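Keltinach发布夹爪与工位设备采购规划服务，面向中小型装配与分拣用户

2018年6月1日

Keltinach今日宣布，面向计划购买桌面机械臂、夹爪及配套工位的企业和院校，推出名为Nondura的采购规划服务。服务内容包括需求登记、物品试抓、预算编制和分期采购建议，即日起接受预约，首批交付安排在8月。

Keltinach主营自动化设备选型和集成。过去一段时间，公司收到的咨询大多集中在同一类问题上：预算已经批下来，型号也看过几家，但采购单上除了机械臂本体之外还应该写什么，各家报价的口径并不一致。有的报价含夹爪，有的不含；有的把线缆、支架和安装台面列为选配，有的打包计入总价。用户拿到几份报价单，很难直接比较。

Nondura的做法是先看物品，再看设备。用户提交日常需要拿取、摆放或装筐的物品清单，由Keltinach的工程人员在普通桌面上摆放同类物品，按用户的实际流程走一遍，再据此确定夹爪开口、指垫材料和台面尺寸。试抓所用物品以常见的文具、手动工具和周转筐为主，不要求用户提供专门的样件。
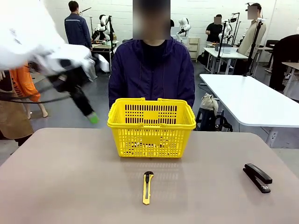

Keltinach市场部
新闻稿撰写

桌面上的工作看起来简单，对设备的要求却各不相同。订书机有一定重量，外形不规则；美工刀细长，从侧面夹取和从上方夹取需要的姿态不同；塑料购物筐体积大，筐壁有开孔，提手又可以翻折，放在桌上的位置会影响机械臂能够到达的范围。如果采购时只按负载和臂展选型，这些问题往往要到安装以后才会出现，届时再更换夹爪或加大台面，费用需要另行申请。

根据服务流程，每个项目分为2个阶段。第一阶段为评估，Keltinach与用户确认物品清单、工位面积、供电和网络条件，并完成试抓。第二阶段为预算编制，输出一份可以直接附在采购申请后的设备清单，逐项列明本体、夹爪、指垫、相机、支架、台面、线缆和备件，并注明哪些为必购，哪些可以推迟到下一个预算年度。

为统一报价口径，Keltinach编制了一份包含188个条目的核对表。用户可以将核对表发给任何供应商填写，不限于与Keltinach有合作关系的厂家。核对表中有70个条目涉及安装和使用环节，例如台面边缘是否需要做圆角处理、地面走线是否需要加装线槽、人员通道与工位之间应保留多少距离、备用指垫的更换周期由谁负责记录等。这部分内容在常规报价单中通常不单独列出。

在产品配套方面，本次服务提供Sistano和Usuga两个配置方案。Sistano方案适用于单工位，包括一台桌面机械臂、一套两指夹爪和一张标准台面，主要面向首次购买设备的用户。Usuga方案适用于多工位并排布置，增加了共用的工具架、电源管理和备件箱，用户可以先购买一个工位，之后按相同规格扩充。两个方案均可更换夹爪，指垫作为易耗品单独计价。
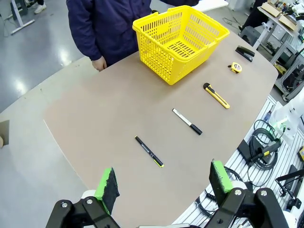

指垫是预算中容易漏掉的一项。单片价格不高，但磨损速度与物品表面和使用频率有关，记号笔、卷尺一类表面光滑的小件对指垫的摩擦性能要求较高，刀具类物品则对耐划伤有要求。Keltinach建议用户在首次采购时同时购入备用指垫，并在预算中设立单独的耗材科目，不与维修费用合并。对于小件和大件混放的工位，评估报告会分别给出夹爪开口的上限和下限，供用户判断一套夹爪是否够用。

场地方面，评估报告会附一张平面布置图，标出台面、机械臂底座、相机支架、电源插座和人员站位。不少用户的工位设在多人共用的房间内，旁边有其他设备同时运行，过道也有人员往来。布置图会把这些情况一并画入，方便设备管理部门和安全管理部门审阅。需要移动现有桌椅或增加隔断的，相关费用列入场地改造一栏，不计入设备总价。

费用方面，评估阶段按工位收取固定费用，用户后续通过Keltinach采购设备的，该费用可从合同金额中抵扣。预算编制阶段不另行收费。用户如选择其他供应商，评估报告和设备清单仍归用户所有，可自行使用。

在付款安排上，Keltinach支持按年度分期采购。用户可将机械臂本体和夹爪列入第一期，将相机、工具架和备件列入后续各期。分期方案中的设备型号在合同期内保持不变，如有停产，由Keltinach提供接口兼容的替代型号，并提前书面通知用户。

培训和验收也纳入规划范围。每个工位配备一次现场操作培训，内容包括开关机、急停、指垫更换和日常清洁。验收以用户提交的物品清单为准，逐件试抓并记录结果，未列入清单的物品不作为验收依据。用户在验收前可以修改一次清单，修改后的评估由原工程人员完成。

计划申请的用户请准备以下材料：需要处理的物品清单及大致尺寸，工位所在房间的平面图，现有设备的型号和购置年份，以及本年度可用预算的范围。尚未确定预算的用户也可以提交申请，评估报告将按基本配置和完整配置分别列出价格区间。

服务预约和核对表下载通过Keltinach网站办理。预约按提交顺序安排，院校用户可选择在假期内进行现场评估。

关于Keltinach

Keltinach从事自动化设备的选型、集成和售后服务，客户包括装配企业、仓储企业、职业院校和研究单位。公司产品和服务包括Sistano单工位方案、Usuga多工位方案以及Nondura采购规划服务。

媒体联络：Keltinach市场部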